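Tuesday, 9:40 pm

Feet up, tea beside me, and far too much to write down for one day.

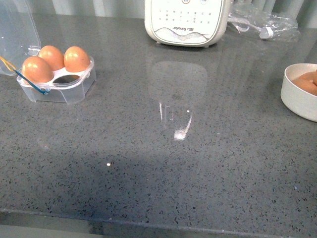

*Three brown eggs in the tray, more in the bowl, and I'm having two of them tomorrow.*

So! The choir. I went. I have been threatening to go since before Easter and tonight I put on the good cardigan and drove to Medbridge and walked in the side door like a person who does these things. I sat in the car for a while first, I'll admit that much. I listened to an entire radio segment on gutter cleaning before I could make myself open the door.

They meet in the old Begay building, upstairs, in what used to be the showroom when it was a piano store. No pianos for sale anymore but they kept one, a big brown upright with a sticky G, and everybody who sings near it has learned to just sing the G louder. I counted on there being maybe a dozen people and a lot of empty chairs to hide behind. Nope. Full room! I ended up in the second row of altos between a woman with the most wonderful coat and a girl who must have been in college and who sight-reads like she's reading a cereal box.

The director is Tobias Szabo and I had him all wrong. From his emails (very short, no hello) I was picturing somebody stern and tall with a baton. He's short and round and he conducts with a pencil, and he hums the tenor part the whole time because the tenors need it. He didn't make me audition. He had me sing a scale, said "alto, go sit," and that was the whole thing. I've been dreading that scale since June.

We did warm-ups that made my lips buzz, then the slow piece for the fall concert, which I don't love. Lots of long notes and Latin and I ran out of air every time on page 5. But then he pulled out this river song, a folk thing in four parts, and oh my goodness. The basses come in underneath at the second verse and I got the actual goosebumps, arms and neck, and forgot to sing my own line. The girl next to me pointed at the measure with her pinky. Bless her.

I haven't sung in a group since I was in the high school chorus in the yellow robes. I'm 62! I kept thinking about Mrs. whatever-her-name-was (it'll come to me at three in the morning) banging on the music stand and telling us to open our mouths like we were biting an apple. I opened my mouth like I was biting an apple. Still works.

At the break there was lemonade and somebody's zucchini bread, because it's July and of course there was. Vaughn Crenshaw was there, of all people! I haven't seen him since he sold the house on our old street. He's a bass now. He's been coming for years and he looked so pleased with himself standing there with his folder. He told me the dues are 49 dollars for the season and that you get the music included but you have to give it back without pen marks, and then he showed me his, which was covered in pen marks. He says his knees are bad and his daughter's moved to Ohio and the dog is fine.

He also said they go out for pie after the last rehearsal of the month, so I have put that on the calendar in ink.

Drove home with the windows down, doing my line from the river song, or what I could remember of it, which was eight bars and then some la la la. Got stuck behind a truck on the bridge and sang to the truck. The odometer rolled over to something with a lot of zeros and I missed it by one mile, naturally.

Other things. Called my sister but she was out. The tomatoes have that spotty business on the lower leaves again, so I need to get out there early and pull those off before it's hot. Paid the water bill. I still have to find a black skirt that hits below the knee for the concert, and I'm not buying a new one when I know there's one in the cedar closet, probably in the bag with the Halloween stuff. My throat is a bit scratchy, but I think that's the good kind of scratchy, and the tea is helping.

I have homework! Szabo wants the first two pages of the Latin thing learned by next week, notes and words both. I've got the folder propped against the lamp and I've been muttering at it. The alto line is mostly the same three notes, which you'd think would make it easier.

Bed after this cup. Eggs and toast in the morning, then tomatoes, then the cedar closet if I'm feeling brave.

Mrs. Pruitt! That was her name.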